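Home Articles Categories Recent changes Search

Tawhiri (robot cell)

Tawhiri is a ceiling-hung robot arm cell under construction at a shared workshop in Walarbridge. It is built by members of the workshop and is meant for sorting and putting away small household items. As of July the cell existed mainly as a simulated model, with parts for the real one being bought as money allowed.

Design

The project was started by Clem Pryor and Ebony Wihongi, who wanted an arm that left the floor clear for other users. The model places a white arm upside down from a round mount, over a gray platform with a regular grid of holes. Crates, mugs and other test items stand directly on the platform.

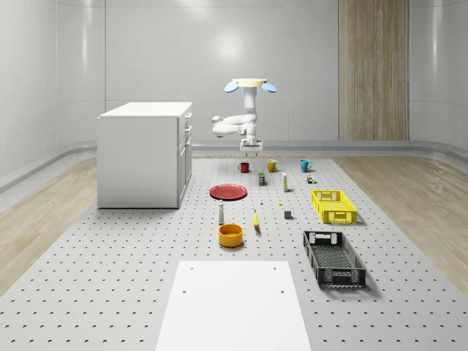
The simulated cell, with the gripper above the row of mugs.

The platform grid lets members put items back in the same positions between runs. Shona Halliday drew the room, including the white cabinet on the left and the wood flooring on both sides. An earlier layout had the arm bolted to a bench — it was dropped after 21 trial runs because the elbow kept reaching its limit.

Software

Motion planning is handled by Bitow, a small program written by Rangi Kereama. A second tool, Distorer, shifts the starting positions of items slightly from one run to the next. Both run on a secondhand desktop computer in the workshop office. A full set of runs takes roughly 35 minutes.

Crate task

The first task chosen was placing small items in a crate. The gripper has to go down between the crate walls without touching them, and Milagros Paucar rewrote the approach path twice to allow for this.
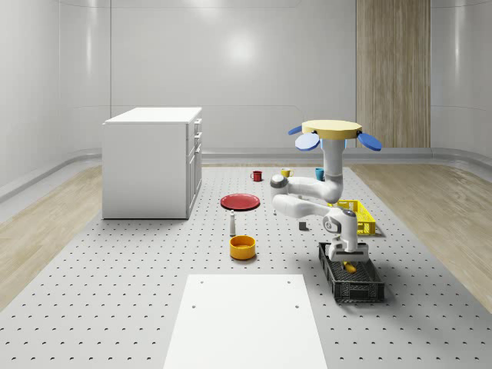 Gripper lowered into the black crate, with a small yellow object between its fingers.

Work on mugs was put off until the crate task was finished. The real mount has been cut but not drilled.

Related articles
Bitow
Distorer
Ceiling mounts
Walarbridge shared workshop

Contact | Terms of use | Back to top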